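Small Food, Big Table: An Afternoon with Vilgot Eklund

Vilgot Eklund has strong feelings about plates. We have barely sat down in the Mivport office of Cerkura, the little company he started to design play food, and he is already telling me why a plate for pretend food should be shallow.

"A deep bowl swallows everything," he says, with his hands in the air. "A shallow plate shows off the food! You put one pumpkin on it and suddenly that pumpkin is dinner."

He has been collecting play food since his student years and owns 622 pieces at last count, everything from felt fried eggs to a wedge of cheese the size of a doorstop. The goal is 1000. "And then I'll stop," he says, and grins in a way that makes me doubt it.

What he loves most is color. He lays his pieces out on green whenever he can, and he can talk for a long time about what green does for orange. "Orange on white is fine, it's cheerful. Orange on green looks like a garden. The first time I tried it I went and moved my whole collection around that same evening."
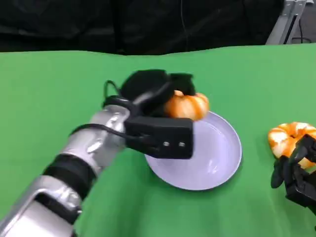
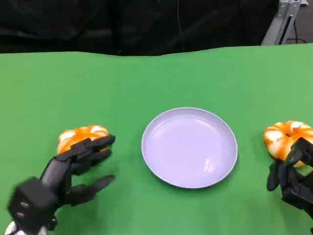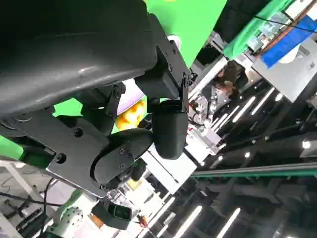
Page last changed: 19 Jul 2021

The pumpkin is a favorite, squat and ribbed and a very loud orange. I ask whether a pumpkin has to be small. "For me, yes! You want to be able to close your hand over it. The ribs tell your fingers where they are."

Then there are the twisted breads, banded in orange and creamy white. I would have called them pastries, and Eklund is happy with either word. "My sister says donut, my neighbor says braided loaf. I love that. A toy that everybody reads the same way gets boring in a week." He likes to set out two of them with a plate in between, like a table laid for people who haven't agreed on who eats first.

His own designs begin on paper. He draws each piece at full size, cuts it out, and leaves it lying on the kitchen table for a few days to see if he still likes it. Of the 195 drawings he made for the Wouters set, his first, only 8 became toys. A pear came very close. "The pear was beautiful and it would not stop rolling," he says. "I still have it at home. It lives against the wall."

The next set is called Videck and should be ready in November. It will be all vegetables, and he is especially excited about the leek, which he has redrawn more often than anything else he has made. He wants the white to fade slowly into the green, and so far it has always come out with a stripe.

Before I leave he asks me what I ate with as a child, in play, and I tell him about a tin of wooden peas that my brother and I used as money. He writes it down. "Peas," he says. "Loose peas! The parents will be furious."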